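스톨턴 공동생활관 식당 및 공용부 안전·위생 점검표 (의견 포함)

점검 시기: 2020년 4월
점검 구분: 정기 점검
대상 구역: 주 식당, 배식대, 조리실, 식품 창고, 다과 공간, 연결 복도
식당 수용 정원: 210명
점검 책임: 조지안 비달(시설안전과)
위생 부문: 카디 새뮤얼
전기·설비 부문: 파이잘 응구이
수검 부서 입회: 위고 부아예(급식운영과)
결과 수신: 질 르 고프(생활관 운영본부장)

판정 표기
적합: 기준을 충족하며 별도 조치가 필요하지 않음.
조건부: 사용은 가능하나 기한 내 보완이 필요함.
부적합: 시정이 완료될 때까지 해당 설비 또는 구역의 사용을 제한함.
해당 없음: 점검 대상 설비가 설치되어 있지 않거나 운영하지 않음.

본 점검표의 의견란은 점검자가 현장에서 작성한 문구를 정리한 것이다. 지난 2월 점검에서 조건부 판정을 받은 항목에는 "재점검"을 부기하였다. 조치 기한은 본부장 결재일을 기산일로 한다.

1. 출입구 및 피난 동선

1-1 주 출입문의 개폐 상태
판정: 적합
의견: 양쪽 문짝이 모두 피난 방향으로 열린다. 도어클로저의 닫힘 속도가 다소 빠르므로 다음 정비 때 조정할 것을 권고한다.

1-2 비상구 앞 적치물 (재점검)
판정: 적합
의견: 2월에 지적된 접이식 의자는 모두 창고로 옮겨졌다. 바닥의 적치 금지선도 다시 도색되어 있다.

1-3 식탁 사이 통로 폭
판정: 조건부
의견: 창가 쪽 마지막 열에서 측정한 폭이 78센티미터로, 생활관 내부 기준에 미치지 못한다. 벽 쪽 식탁을 옮겨 폭을 확보하고 변경된 배치도를 시설안전과에 제출하여야 한다. 급식운영과에서는 좌석 감소를 우려하는 의견을 제시하였으나, 정원 산정은 통로 확보 이후에 다시 협의하기로 하였다.

1-4 피난 안내도
판정: 조건부
의견: 배식대 옆 안내도는 현재 배치와 일치한다. 연결 복도 쪽 안내도에는 철거된 칸막이가 그대로 표시되어 있으므로 교체가 필요하다.

1-5 유도등 점등
판정: 적합
의견: 상용 전원과 예비 전원에서 모두 점등을 확인하였다.

2. 바닥 및 미끄럼 방지

2-1 식당 바닥재의 들뜸과 파손
판정: 적합
의견: 퇴식구 앞 보수 부위의 접착 상태가 양호하다.

2-2 조리실 배수구 덮개
판정: 조건부
의견: 세척대 아래 덮개 하나가 밟을 때 흔들린다. 고정용 걸쇠가 마모된 것으로 판단되며, 덮개 전체를 교체할 필요는 없다. 부품 입고 전까지 해당 위치에 미끄럼 주의 표지를 세워 둔다.

2-3 출입구 매트
판정: 적합
의견: 모서리가 말린 곳이 없고 바닥과 밀착되어 있다. 세탁 주기를 매트 관리대장에 기재하고 있음을 확인하였다.

2-4 청소 중 통행 제한 표지
판정: 적합
의견: 표지판은 청소도구함에 비치되어 있으며 담당자가 보관 위치를 알고 있다.

3. 식탁, 상판 및 식탁 위 비치물

3-1 상판 표면의 균열, 벗겨짐, 끈적임
판정: 적합
의견: 무늬가 있는 상판은 얼룩이나 음식 잔여물이 무늬에 묻혀 눈에 잘 띄지 않는다. 세척 담당자는 육안 확인에만 의존하지 말고 손등으로 표면을 쓸어 잔여물 여부를 확인하여야 한다. 이 방법을 청소 지침서에 추가할 것을 권고한다.

3-2 껍질째 비치하는 과일
판정: 조건부
의견: 귤, 오렌지와 같이 껍질을 벗겨 먹는 과일은 비치가 허용된다. 다만 그릇에서 벗어나 상판에 직접 놓인 과일은 배식 종료 시 회수하여 다시 세척하거나 폐기하여야 한다. 현행 지침서에는 회수 담당자가 정해져 있지 않다. 껍질에 주름이 생긴 과일은 우선 골라내어 무른 부위와 곰팡이 유무를 확인한다.

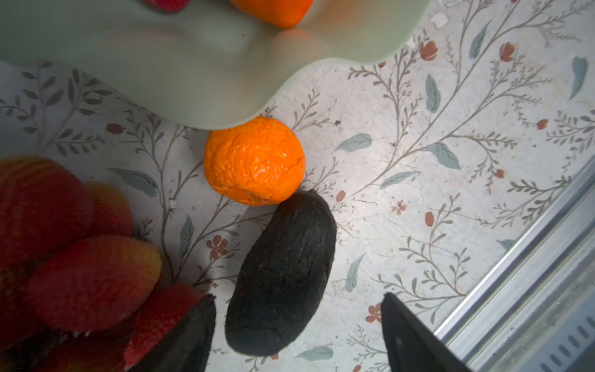
사진 1. 꽃무늬 상판 위의 귤과 물결 모양 테두리의 연녹색 그릇.

3-3 껍질 없이 먹는 과일
판정: 조건부
의견: 딸기와 같이 표면이 약하고 그대로 먹는 과일은 감귤류와 그릇을 나누어 담는 것을 원칙으로 한다. 물기가 남은 상태로 함께 담으면 아래쪽에 놓인 과일부터 무르기 쉽다. 급식운영과는 그릇을 구분하여 사용하도록 배식 절차를 개정하고, 개정본을 배식대 안쪽에 게시한다.

3-4 식기의 이 빠짐과 실금
판정: 적합
의견: 마티코 납품분을 포함하여 건조대에 있는 식기를 표본으로 확인하였으며 사용을 중지할 정도의 손상은 없었다. 테두리에 굴곡이 있는 그릇은 굴곡 안쪽에 세제가 남을 수 있으므로 헹굼 단계를 별도로 확인한다.

3-5 식탁 다리의 고정과 수평
판정: 조건부
의견: 기둥 옆 식탁에서 흔들림이 확인되었다. 종이를 접어 괴는 방식은 인정하지 않는다. 조절 나사로 수평을 맞추고, 나사가 손상된 경우에는 발굽째 교체한다.

4. 식품 보관

4-1 냉장고 온도
판정: 적합
의견: 점검 시 표시 온도는 4도였고 휴대용 온도계의 측정값과 일치하였다. 온도 기록지에 누락된 날은 없으나 서명이 약식으로 되어 있어 작성자를 식별하기 어려운 칸이 있다. 성명을 정자로 기재하도록 안내하였다.

4-2 냉동고 성에
판정: 조건부
의견: 상단 선반 뒤쪽의 성에가 두껍다. 문 패킹의 탄성이 떨어진 것이 원인으로 추정된다. 파이잘 응구이 점검원이 패킹 치수를 측정하여 구매 담당에게 전달하였다.

4-3 선입선출
판정: 적합
의견: 건조식품은 먼저 입고된 물품이 앞쪽에 배치되어 있다. 소분 용기의 개봉일 표시도 양호하다.

4-4 바닥 이격 보관
판정: 부적합
의견: 식품 창고 안쪽에서 쌀 포대가 바닥에 직접 놓여 있었다. 입회자에게 즉시 이동을 요청하였고, 받침대를 추가로 배치할 때까지 해당 구역에는 새로 물품을 쌓지 않는다. 지난해에도 같은 지적이 있었으므로 구두 조치로 종결하지 않고 시정 확인서를 받는다.

4-5 알레르기 유발 식품의 구분
판정: 적합
의견: 견과류와 밀가루는 별도의 선반에 보관 중이다. 선반 표지의 글씨가 바래 있으므로 교체를 권고한다.

4-6 화학제품과의 분리
판정: 적합
의견: 세제와 소독제는 잠금 장치가 있는 보관장에 있으며 열쇠는 급식운영과에서 관리한다. 리모프 소독제의 물질안전보건자료는 보관장 문 안쪽에 비치되어 있다.

5. 벽면 수납물 및 걸이식 바구니

5-1 걸이 고정 상태
판정: 조건부
의견: 걸이식 바구니는 손으로 아래와 앞쪽으로 가볍게 당겨 이탈 여부를 확인한다. 케이블 타이로 고정한 바구니는 타이의 변색과 갈라짐을 매 점검 시 살핀다. 타이는 소모품으로 분류하며, 하나라도 손상되면 같은 바구니의 타이를 모두 교체한다. 조리실 벽면 선반 가운데 한 곳은 앵커가 헐거워 재시공이 필요하다.

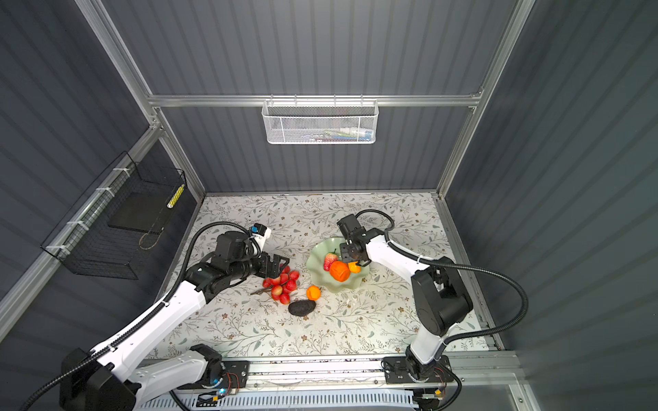 바구니에 담는 물품의 무게에 관해서는 현재 생활관 차원의 기준이 없다. 조지안 비달 점검 책임자는 걸이의 제조사 표시 하중을 우선 적용하되, 표시가 없는 걸이에는 유리 제품, 액체가 담긴 용기, 날이 있는 도구를 두지 않도록 하는 안을 제시하였다. 이 안은 차기 시설관리 회의에 상정하며, 그 전까지는 권고 사항으로 운용한다.

5-2 내용물의 낙하 위험
판정: 적합
의견: 바구니 테두리보다 높게 물품을 쌓은 사례는 발견되지 않았다. 포장이 얇은 소형 물품은 철망 사이로 빠질 수 있으므로 구멍이 작은 바구니에 보관하는 편이 바람직하다.

5-3 머리 부딪힘 위험
판정: 조건부
의견: 퇴식구 옆 선반의 모서리가 성인의 눈높이에 해당한다. 모서리 보호대를 부착하고, 연내 도장 공사 때 선반 위치를 조정한다.

5-4 벽면 수납물의 청결
판정: 조건부
의견: 철망의 교차부와 타공판의 구멍 가장자리에 먼지가 쌓이기 쉽다. 현재 청소 일정표에는 벽면 수납물이 독립된 항목으로 기재되어 있지 않다. 일정표에 항목을 신설하고, 바구니를 비운 뒤 닦도록 작업 순서를 명시한다.

6. 소형 비치물과 그릇의 배치

6-1 상판 가장자리와의 거리
판정: 조건부
의견: 도자기와 유리 그릇은 상판 가장자리에서 손바닥 너비 이상 안쪽에 두도록 한다. 통로에 접한 자리에서는 지나가는 사람의 옷이나 가방에 걸려 떨어질 위험이 크다. 배식 전에 그릇의 위치를 한 차례 확인하고, 배식 중에도 담당 구역별로 살핀다.
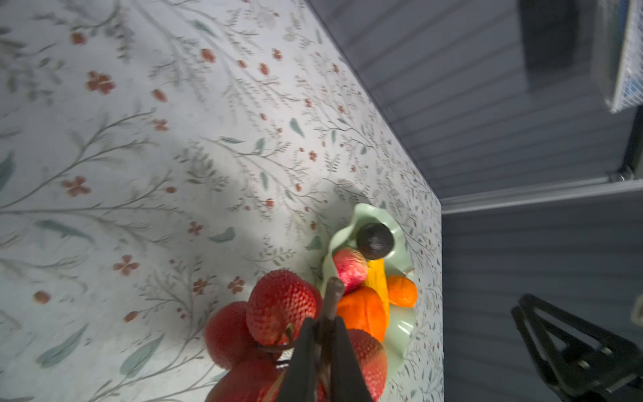

사진 2. 상판 가장자리 가까이에 놓인 연녹색 접시.

6-2 그릇의 겹침 보관
판정: 적합
의견: 크기가 다른 그릇을 섞어 쌓은 사례가 없다. 테두리가 고르지 않은 그릇은 겹쳤을 때 무게가 한쪽으로 쏠리므로 낮게 쌓고 있음을 확인하였다.

6-3 색상과 무늬에 따른 식별
판정: 적합
의견: 시력이 약한 이용자에게는 옅은 색 그릇과 옅은 색 상판의 조합이 구분하기 어려울 수 있다. 위험 요인으로 판정하지는 않으나, 차기 식기 구매 시 색상 대비를 검토 항목에 포함할 것을 제안한다.

6-4 조명과 그림자
판정: 조건부
의견: 오후 시간대에 창가 식탁의 일부가 그늘지고 인접한 자리와 밝기 차이가 크다. 블라인드 각도 조정으로 개선이 가능한지 먼저 확인하고, 부족할 경우 조명 위치 변경을 검토한다.

7. 전기 및 가스

7-1 콘센트와 덮개
판정: 적합
의견: 세척대 주변 콘센트의 방수 덮개가 모두 닫힌다.

7-2 전선의 정리
판정: 조건부
의견: 배식대 보온기의 전선이 통로 쪽으로 늘어져 있다. 전선 덮개를 설치하거나 전원 위치를 벽 쪽으로 변경한다. 전선을 바닥에 테이프로만 고정하는 방식은 임시 조치로도 허용하지 않는다.

7-3 누전차단기 시험
판정: 적합
의견: 시험 버튼 작동 시 정상적으로 차단되었다. 시험 기록은 분전반 내부에 부착되어 있다.

7-4 가스 차단 밸브의 접근성
판정: 적합
의견: 밸브 앞에 물품이 없고 개폐 방향 표시가 선명하다.

7-5 보온 설비
판정: 적합
의견: 배식대 보온조의 음식 중심 온도는 60도 이상으로 유지되고 있었다. 피카르 보온기의 온도 조절 손잡이에 유격이 있으나 작동에는 지장이 없다.

8. 점검 기록용 사진과 표지 관리

8-1 경고 표지의 부착 상태
판정: 조건부
의견: 노란색과 검은색 줄무늬 표지는 모서리가 들뜨면 이물이 끼고 식별성이 떨어진다. 표지를 덧붙이지 않고 기존 표지를 제거한 뒤 새로 부착한다. 조리실 출입문 턱의 표지는 마모가 심하여 우선 교체 대상으로 분류하였다.

8-2 벽면 수납물의 사진 대장
판정: 조건부
의견: 벽면별로 전체를 담은 사진과 고정부를 담은 사진을 함께 보관하도록 한다. 전체 사진은 수납물의 위치 변동을 비교하는 용도이며, 고정부 사진은 타이와 걸이의 상태를 기록하는 용도이다. 파일명에는 구역과 벽면의 방향을 기재한다.

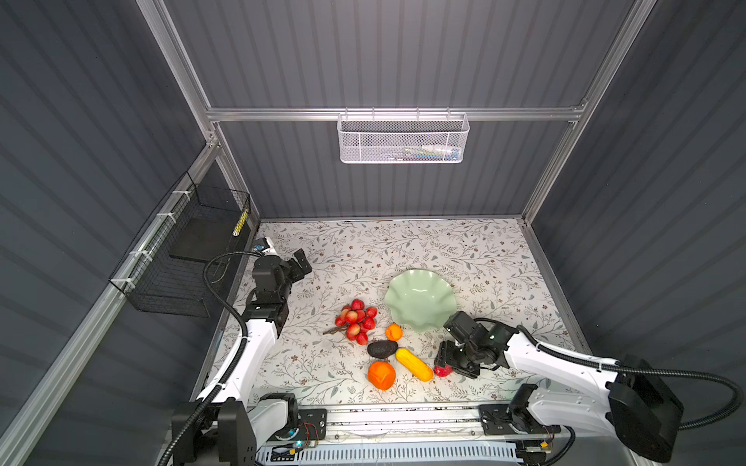 사진 3. 안쪽 가로대에 걸린 흰색 바구니와 왼쪽 벽면의 검은색 철망 바구니. 왼쪽 바구니는 흰색 케이블 타이로 고정.

8-3 표지 문구의 언어
판정: 적합
의견: 주요 표지는 한국어와 영어로 병기되어 있다. 입주자 구성을 고려하여 알레르기 안내문에는 프랑스어를 추가할 예정이라는 설명을 급식운영과로부터 들었다.

9. 개인위생 및 응급 대응

9-1 손 씻기 설비
판정: 적합
의견: 비누와 종이 수건이 비치되어 있다. 조리실 손 씻기 전용 싱크대에서 식재료를 세척한 흔적은 없었다.

9-2 구급함 (재점검)
판정: 조건부
의견: 2월에 지적된 화상용 거즈는 보충되었다. 소독용 솜의 유효기간이 임박하였으므로 교체분을 신청한다. 구급함의 물품 목록도 개정 전 양식이 그대로 쓰이고 있다.

9-3 소화기와 소화포
판정: 적합
의견: 압력계 지침이 정상 범위에 있고 안전핀의 봉인이 유지되어 있다. 튀김기 옆 소화포는 당김 끈이 손에 닿는 높이에 있다.

9-4 해충 방제
판정: 적합
의견: 창고와 퇴식구의 트랩에서 특이 사항이 없었다. 과일을 비치하는 다과 공간은 기온이 오르는 시기에 초파리가 발생하기 쉬우므로 점검 지점으로 추가한다.

10. 종합 의견

전반적인 관리 상태는 2월 점검 때보다 개선되었다. 비상구 앞 적치물이 해소되었고 냉장 온도 기록도 충실하다. 반면 식품 창고의 바닥 이격은 같은 지적이 되풀이되고 있어 관리 방식의 변경이 필요하다. 물품이 한꺼번에 입고되는 날에 받침대가 부족한 것이 직접적인 원인으로 보이며, 입고 일정을 나누는 방안도 함께 검토하여야 한다.

조건부 항목 가운데 다수는 지침서와 일정표의 문구를 정비하여 해결할 수 있는 사안이다. 과일 회수 담당자 지정, 벽면 수납물 청소, 그릇 배치 확인은 별도의 예산이 들지 않으므로 우선 시행을 요청한다.

위생 부문 추가 의견(카디 새뮤얼): 과일 비치는 이용자의 호응이 높으므로 폐지보다 절차의 보완이 적절하다. 배식 종료 후 그릇에 남은 과일과 상판에서 회수한 과일은 섞어 보관하지 않는다.

설비 부문 추가 의견(파이잘 응구이): 냉동고 패킹과 보온기 손잡이는 함께 발주할 수 있다. 벽면 선반의 앵커 재시공은 조리실 휴무 시간에 진행하되 작업 후 분진 청소까지 완료한 뒤 인계한다.

수검 부서 의견(위고 부아예): 지적 사항에 이의 없음. 통로 폭 조정에 따른 좌석 배치안은 두 가지로 작성하여 제출하겠음. 쌀 포대는 점검 당일 빈 받침대로 옮겼음.

11. 조치 담당 및 기한

부적합 항목(4-4): 급식운영과. 즉시 조치 후 시정 확인서 제출.
통로 폭 및 안내도(1-3, 1-4): 급식운영과와 시설안전과 공동. 결재 후 한 달 이내.
배수구 덮개, 냉동고 패킹, 앵커, 전선(2-2, 4-2, 5-1, 7-2): 시설안전과. 부품 입고 즉시.
지침서 및 절차 개정(3-2, 3-3, 5-4, 6-1): 급식운영과. 결재 후 두 주 이내.
식탁 수평, 모서리 보호대, 조명(3-5, 5-3, 6-4): 시설안전과. 결재 후 한 달 이내.
표지, 사진 대장, 구급함(8-1, 8-2, 9-2): 각 구역 담당자. 다음 점검 전까지.

조치가 완료된 항목은 완료 사진과 함께 담당자의 서명을 받아 시설안전과에 제출한다. 기한 연장이 필요한 경우에는 기한이 지나기 전에 사유서를 제출하여야 하며, 부적합 항목에 대해서는 연장을 허용하지 않는다.

점검 책임자: 조지안 비달 (서명)
수검 부서 입회자: 위고 부아예 (서명)
결재: 질 르 고프 (서명)
원본 보관: 시설안전과 / 사본 배부: 급식운영과, 생활관 운영본부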